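Ekside Lab Shows Robots Can Learn to Approach Clear Objects From Wrist View Alone

Method called Rillel teaches a gripper where to go by learning from practice runs that start badly

EKSIDE, December. Researchers at the Khalaf Institute in Ekside today released Rillel, a new training method that helps a robot arm line itself up with see-through objects using a single small camera at the wrist. The team is also releasing the training code and the full set of 342 practice recordings, so that other labs can repeat the work, poke holes in it and build on it.

Clear plastic has been a headache for robots for a long time. Many depth sensors send out light and measure what comes back, and a transparent wall lets a lot of that light go straight through or bounces it off in odd directions. The result is a depth map with a hole in it right where the object should be. People have tried coating objects with powder, adding more cameras and building very detailed computer models of how light bends. Those approaches can work well, but they are hard to carry out of a lab and into a kitchen or a stockroom.

Rillel skips the depth map completely. It works with ordinary color pictures and learns how the view should change as the hand gets closer. A cap grows and drifts toward the top of the view. A label gets wider. Ridges in the plastic that were faint from far away start to stand out. The model learns to predict those changes and picks the arm motion most likely to bring them about.

"We kept asking how much a robot could do with what it already sees from its own hand," said Maya Zoubi, lead author of the paper. "The view changes so much over a short move, and all of that change is information! We wanted to use every bit of it before reaching for another sensor."

The test area is plain on purpose: a white table pushed into the corner of two pale walls, and a disposable water bottle with a blue label. With so little texture in the background, the model can't lean on a pattern in the tabletop or a poster on the wall to work out where the hand is. In the hardest starting positions the open fingers are far from the bottle and pointed toward bare table, with the target off near the back.
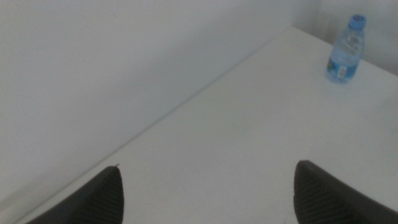
Starting badly is the heart of the method. Most training sets for this kind of task are made up of clean runs, with the hand already pointed more or less at the target and moving smoothly toward it. A robot trained that way does fine until it drifts a little to one side, and then it is looking at something it has never seen before. The error grows from there.

The Rillel recordings were collected the other way around. Of the 342 runs, 133 begin with the hand aimed well off the target, and in those runs the person guiding the arm was asked to correct the course slowly, with pauses. The pauses matter more than the team expected. When they were trimmed out of the training data to save space, the model tended to swing past the bottle and have to come back. With the pauses left in, it learned to ease up before the final stretch.

The second piece is a small addition called Bemesero, a scoring step that runs alongside the main model. Bemesero looks at each predicted motion and asks whether the view that should follow still makes sense. If the model expects the label to slide left and the label slides right, the score drops and the arm slows down until the two agree again. It adds very little computing time, and it can be switched off with one line in the settings file for anyone who wants to compare.

The improvement was easiest to see in the last stretch of the approach, where the bottle fills much of the view and its cap may be out of sight altogether. Earlier versions of the model relied heavily on the cap, and they lost their place once it was gone. The current one shifts its attention to the label and the grooves in the plastic. The researchers checked this by covering different parts of the picture and watching which ones changed the predicted motion.

Training takes 13 hours on 2 graphics cards of the kind many university labs already have. The team worked hard to keep that number low, and the release includes a trimmed version of the data for classrooms with less equipment.

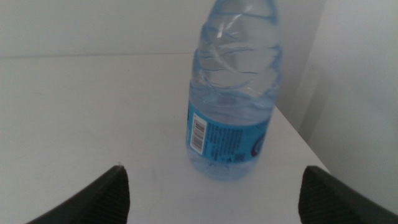

Valtteri Rautiainen would like to see the method face a messier table before anyone gets carried away, and he pointed out that a label gives the model a great deal of help. A bare drinking glass has no printing and no colored cap, he said, and he suspects the scoring step will have to do much more of the work there. He added that the recordings with the pauses left in are the part he plans to download first, and that he would be glad to see other groups share their slow, wobbly runs too.

The authors agree about the label. The paper lists unlabeled containers, strong sunlight and crowded surfaces as open problems, and it covers only the approach to the object. Closing the fingers, lifting and pouring are left for later work. Squeezing a thin-walled bottle brings its own questions, including how far the plastic gives before the water inside starts to shift the balance.

"There's a lot still to find out, and that's the fun of it," Zoubi said. "We'd love for a student to take this, try it on a jam jar and write to tell us where it broke."

The next round of recordings is already being planned. It will include containers with the label turned away from the camera, as well as glass jars and clear food boxes. The team also hopes to learn whether a model trained on one arm can be moved to another with only a short practice session in between.

The Rillel code, the recordings and the paper are available free of charge from the Khalaf Institute's project page. The download includes a setup guide, the settings used for every result in the paper and the Bemesero step as a separate package. Questions about the data can be sent to the project team through the contact form on the same page.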